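After the Water, a Town Opens Its School Doors

Residents of Bendedo turned classrooms into homes for families displaced by the July flood

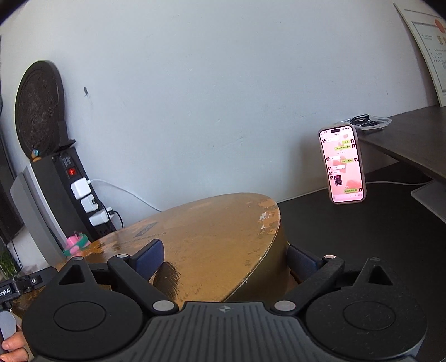
When the Iturra River overtopped its banks in July, the lower districts of Kaltitstead were under water before daybreak. Families left with what they could carry and walked uphill along the old quarry road to Bendedo, a town of 3000 people that had never operated a shelter of any kind.

By evening the secondary school had been opened. Desks were stacked in the gymnasium, and 12 classrooms were assigned to households with small children or elderly relatives. In the days that followed, 2442 people registered at the school gate for meals, bedding or medical attention.

"There was no plan on paper," said Abla Sfeir, the school's principal, who oversaw admissions. "We had keys, a kitchen and a list of neighbors willing to take a night shift."

The kitchen became the center of the operation. Bakers from both sides of the valley worked its ovens in turns, and farmers sent vegetables down by tractor while the main road remained closed. The mosque and the parish church -- which stand on the same square -- agreed on a common schedule for collecting clothing and blankets.

Sebastián Domínguez, a retired bus driver, made daily trips to the district hospital at Prorulberg with patients who required dialysis or insulin. The journey, normally short, took most of a morning by the upper route.

The last families left the classrooms shortly before the new school term. Of those whose houses could not be repaired, 40 households have since rented rooms in Bendedo, and their children are enrolled at the school where they first slept on mats. The district council is to consider a permanent shelter agreement with the town on Wed 7 December.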